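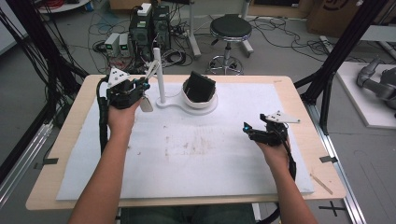
2 min read

Mug trees are back in Wilbridge, and I for one am thrilled. Dekard, the housewares shop that has been on the same corner since 1957, put a whole shelf of them out in November and tells me it has sold 761 so far (I had to ask them to repeat that number, because the town isn't that big!).

If you didn't grow up with one, a mug tree is a post on a base with arms sticking out, and you hang your mugs on it by the handles. My grandmother had a dark brown one with a wobble. The kind I like now is plain white, with a tall post, a flat rounded base and a short arm slanting up near the top, so it looks fine sitting out on a light wood table and doesn't shout at the rest of the room. The base has enough of a lip of space beside the post for a wide mug to sit on, too, and that's where my big soup mug has ended up living. It's more of a bowl, really, and whatever small stuff is in my pockets tends to go in it.

Dekard is asking $32 for the white one. There's a bigger version from Rollavis that holds 7 mugs, but I tried it at the store and found it a bit of a reach across to the back arms, plus it was already sold out in white by the time I made up my mind. More are supposed to be coming before the holidays.

A couple of things I picked up from the folks at the counter. Hang your heaviest mug low. Check your handles before you buy, because the little pinched ones you can barely get a finger through won't go over the arm at all (two of mine didn't, and they've gone back in the cabinet). And put something under the stand if your table marks easily — I've got a sheet of white board under mine and it has picked up plenty of brown smudges already, all of them coffee, all of them mine.

The shop opens at 9 a.m. and the mug trees are on the left, past the dish racks. They'll hold one for you until closing if you call ahead.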